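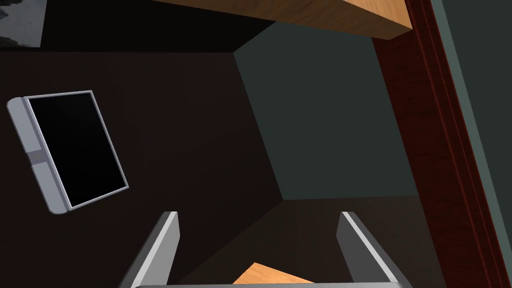 Wrist view in the simulator, with a tablet-like device just left of the fingers.

Jan 10, 2018. I promised you all a little thread on our viewpoint study, so grab some tea!

We trained the same policy twice, once with a fixed room camera and once with the view you see up top, then ran 164 simulated grasps on each.

The wrist view missed 20 fewer, and I was so happy I called Maham Khattak at dinnertime (sorry, Maham!).

Cluttered rooms are still hard for both. Carleen Quinlan is rerunning those with 3 new seeds, bless her, and I'll post what she gets.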